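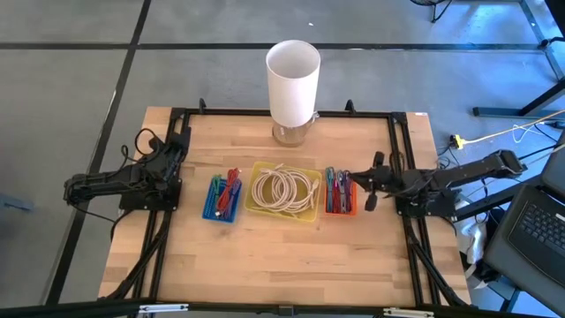 Pre-departure vehicle and kit check, Warken salt flat crossing
2019-12-10
Checked by: Chelsea Blackburn
Truck: no. 4, the long one
Odometer: 2,877 since last service

OUTSIDE

Tires, all round - OK. Front left has a nick in the sidewall, shallow. Looked at it twice. Leave it, check again at Drisby.
Spare - OK, pressure fine.
Second spare - MISSING. Still at the Jaiswal yard from October. Must be on the roof before anyone gets in.
Wheel nuts - OK.
Underbody wash - not done properly. Salt caked behind both rear arches, came off in my hand in lumps. Redo tonight.
Lights - OK except rear fog. Bulb ordered.
Windshield - chip on passenger side, same size as before. Pass.
Roof rack bolts - one loose, tightened. Straps are fraying where they cross the ladder, replace two.

UNDER THE HOOD

Oil - OK
Coolant - topped up. It gets down well below freezing at the second camp so make sure it's the proper mix and not water like last time.
Battery - OK. Terminals greased.
Belts - OK
Air filter - dirty. Knocked it out, will do one more trip. Carry a new one.

INSIDE

Seat belts - middle rear sticks. You have to pull it slow. Tell the passengers, or better, fix it.
Heater - works on 2 and 3, nothing on 1.
Fire extinguisher - in date, bracket rattles
First aid box - short on blister plasters and eye drops. Everybody underestimates the glare, we went through all the drops by lunch on day two last time.
Oxygen bottle - FAIL. Gauge reads low. Swap at Uneo office, they close early.
Satellite phone - charged, test call made, took a few tries.
Spare sunglasses - OK, bag of them in the door.

FUEL AND WATER

Main tank - full
Jerry cans - OK, caps tight, one seal perished and replaced.
Range - 292 miles of crossing with the detour to the lakes. No fuel after Drisby whatever the map says.
Drinking water - 57 liters loaded. Enough for the group plus a stuck day. Not enough if people start washing their hair again, please say so at the briefing.

ROUTE AND CAMP

Track to first camp - dry per the driver who came in last night.
West edge - soft. Do not cut the corner, follow the old tracks even if it adds an hour.
Lakes - open. Passengers stay off the crust at the shore, it looks solid and isnt.
Compass and paper map - OK, both in glovebox. No landmarks out there once it clouds over.
Sleeping bags - counted, zips tried, two need a new pull.
Stove - OK. Lighter at that altitude is hopeless, take matches.
Passenger forms - all in but one, chase for the alititude question.

RESULT: not cleared. Cleared once spare, oxygen and underbody are done. Fog light can wait, we don't drive after dark.

C.B.

Comments

saltyboots
Were these the trucks with the bench seats down the side? Did this crossing a few years back and my knees have not forgiven me.

Chelsea Blackburn
No, forward facing now. Knees still not great in the back row.

marion_k
Second the eye drops. Also lip balm, a lot of it. And a scarf for under your chin - the sun comes back up off the salt and I burned the inside of my nostrils.

T. in Ohio
What do you do about camera batteries in the cold? Mine died before we reached the lakes.

marion_k
Sleep with them in your bag, by your feet.

Chelsea Blackburn
Update, spare is on the roof, oxygen swapped, arches washed. Truck cleared. Fog bulb came and it's the wrong one.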